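House rules for the simulated bedroom, second edition

The first edition of our good practice notes ran to four pages and was read, as far as we can tell, by its author. So-ying Chang has now cut it to one. It applies from Wednesday, June 10, 2020 to every simulated run on the Venlow project, including the ones you were only going to try quickly.

Rule one: name the task before you press start. Of the 3,611 runs logged by the end of April, 671 had no task name at all, and a further handful were called "test", "test2" and "proper test". Gremura's checking script has views on this, all of them in red.

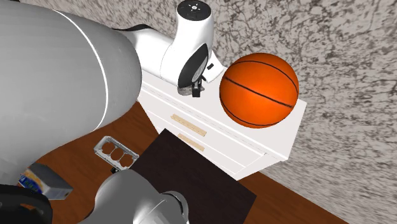
Rendered view: gripper over the nightstand, basketball to its right.

Rule two: objects on the floor count as obstacles unless the task sheet says otherwise. A simulated box costs nothing to flatten — a real one comes out of the Howells budget.

Rule three: a gripper finger passing through furniture is a failed run, however good the rest of it looked. Log it and move on. Please don't trim the clip.

Rule four: keep the speed limit the same as on the real arm. Ceretti asked for this twice, the second time in capitals.

Objections to So-ying by Friday, in writing, and shorter than the rules.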